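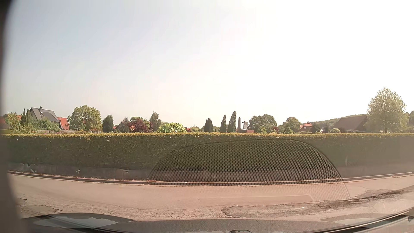

Payroll and People Team, Vulcombe

8 Jul 2026

The staff suggestion scheme closed last week and I have spent most of my time since then typing the slips into a spreadsheet. I said on here in the spring that I would write up how it went, so these are my notes. They are my own views and I cleared it with my manager that I could post them.

Vulcombe has 320 people across two buildings and the Wodbridge depot. We have had a suggestion box for as long as I have worked there, but it was opened when somebody remembered. One slip I found at the bottom asked for a bike rack that was put in before I joined.

The new version was Nii Ankrah's idea. Anyone could put in a suggestion, on paper or through the Rarkier form, and each one would get a written reply within 10 working days. A reply could be yes, no or not yet, and a no had to come with a reason. Names were optional. There was no prize. We argued over that for a while, and I was on the losing side. I wanted vouchers.

We had 90 suggestions by the closing date. The depot sent in more than its share, nearly all on paper. The finance floor sent in hardly any, and two of those were the same complaint about the door to the stairwell.

The reply deadline was harder to keep than I expected. Anything to do with money had to go up a level, and a few managers sat on their slips until I went and stood next to them. We answered 65 inside the time. The rest were late, one by nearly three weeks, and I wrote to the person who sent that one to say sorry.

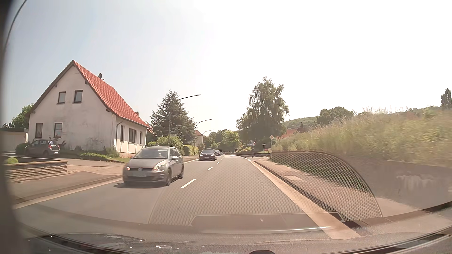 Sorting them was the part I got wrong. I put them in the order they arrived and worked down the list, and whichever one was at the top got all my attention. The first was a long one about overtime codes, two sides of A4, and I spent a full morning on it. Looking back it was a bit like the Volkswagen estate at the head of that line of cars. You can make out the badge on that one, the dark car further back is mostly headlights, and the one after that is half hidden. There were short, easy suggestions behind the overtime one that I could have answered the same day. Next time I will read the whole lot first and pull out the quick ones.

The most common subject was shift swaps. People want to arrange them between themselves and tell the supervisor afterwards. At the moment the supervisor has to sign before anything changes, and if the supervisor is on leave then nothing happens. We are going to try a looser rule at Wodbridge from August and see whether the hours still add up at month end. I do the hours, so I will be the first to know.

Second was notice of training days. Abubakari, who supply our lift truck training, usually confirm dates well ahead, and we then forget to pass them on. That one was a yes and cost nothing. The dates now go on the board by the kettle on the day we get them.
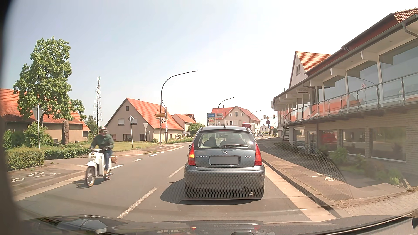

Following a Citroën C3, with a moped coming the other way.

A few got a no. Free lunches was a no. So was moving the whole of payroll to a different day, which I would have voted against anyway. One person asked for the replies to be put up where everyone can read them, without names, and I think that is fair, so I am working on it now. Some need rewording first as they give away who asked.

Nii wants to run it again next year with a shorter form. I would like the finance floor to get paper slips too. The Rarkier form asks for a cost code before it lets you type anything, and I have asked for that box to be taken off.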